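Grolik Tidy Arm review: can it pick up after my kids yet?

We use cookies to improve your visit. OK | Manage settings

I'll admit I wanted to love this one. I have 2 kids, a hallway full of toys and a bad knee, so a machine that picks things up off the floor is pretty much my dream purchase! The Grolik software package (it runs on an arm you already have, $645 for the year) promises "mixed toy pickup," and my friend Milagros Dimaculangan let me spend a long afternoon with it at the Hindbridge workshop.

Toy pickup is a good test, I think, because toys are such awful shapes. A duck is round and a brick is boxy, and then you get a dinosaur with its legs sticking out every which way.

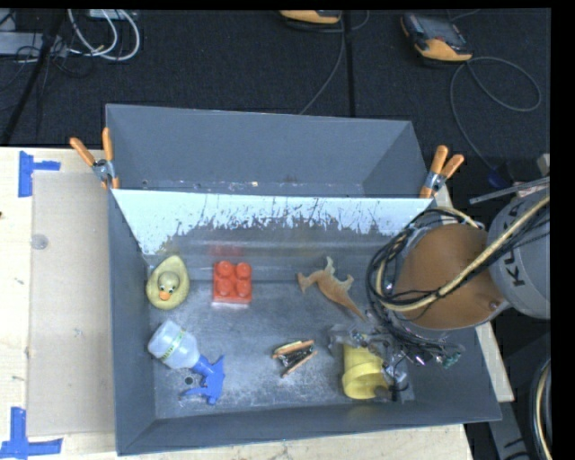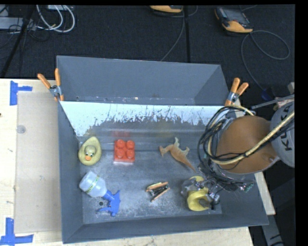

Duck, brick, dinosaur, bottle and a yellow toy over by the gripper, all in the gray bin.

How it did

I gave it 76 tries over the afternoon and it got a bit over half. The brick was easy. The bottle drove me nuts (it kept rolling, and the arm kept going back to where the bottle used to be). It's slow, too. My five-year-old can clear a bin while this thing is still making up its mind, and she complains the whole time.

Setup was nicer than I expected, with plain menus and only one restart. The Dumlao package I tried in August needed a whole evening before it moved at all.

Would I pay for it? For a shop sorting the same parts every day, maybe. For my hallway, no, I'm still bending down. 2 stars out of 5 for home use, and I'd happily try the next version.

14 comments | 31 shares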